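# About Nirnaver

Nirnaver refinishes and repairs tabletops for schools, libraries, cafés and private customers. We work on wood surfaces only. Legs and frames are checked for stability when a table comes in, and structural work is passed to a joiner if needed.
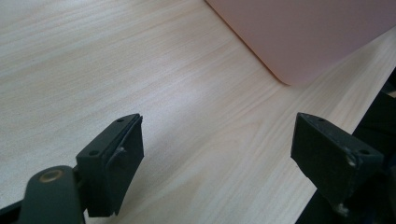

## What we work on

Most of our orders are pale tops with a clear matte finish. A light wood surface with fine, straight grain shows wear differently from a dark one. Scratches are less obvious, but rings, ink and yellowed patches stand out, and an uneven sheen is easy to see as soon as light reflects off the surface at a low angle.

We accept solid wood and veneer. The two are handled on separate benches with separate abrasives. A veneered top leaves little material to remove, so the existing finish is taken off chemically or with a card scraper and the final pass is done by hand, along the grain. Stains that go through the veneer are not sanded out. We either leave them or patch the area, and we ask the customer first.

## How a job runs

1. The top is cleaned, dried and inspected under a movable side lamp.
2. Loose veneer and open seams are glued and clamped overnight.
3. The old finish is removed. Test areas are made on the underside where possible.
4. Two coats of waterborne matte finish are applied, with a light sanding in between.
5. The top cures flat on a rack before it is wrapped.

A standard desk or small dining top takes up to 30 days from arrival to pickup. Larger orders are scheduled by batch — the current rack holds 55 tops, and batches are not mixed between customers.

## History

The shop was started by Khanyisile Chauke in a rented unit on Ibrahim Street, with one bench and a secondhand extractor. The first regular customer was the Plukudis reading rooms, whose study tables are still on a rotating maintenance plan. We later moved to the Drolitz yard to get a separate finishing room with filtered air. Spraying stopped at the same time, and all coats are now brushed or rolled.

## Care after delivery

Each top leaves with a printed sheet listing the finish used. For daily cleaning, use a soft damp cloth and dry the surface afterward. Avoid ammonia, scouring pads and silicone polish. Boxes, trays and desk mats can stay on the table once the finish has cured, but lift them now and then — light wood changes color with exposure, and a covered area will keep its original tone.

## Inquiries

Send the dimensions, the type of top if known, and one photo taken with light from the side. Quotes are given per top. The shop closes for stocktaking in March, and tops are not accepted during that month.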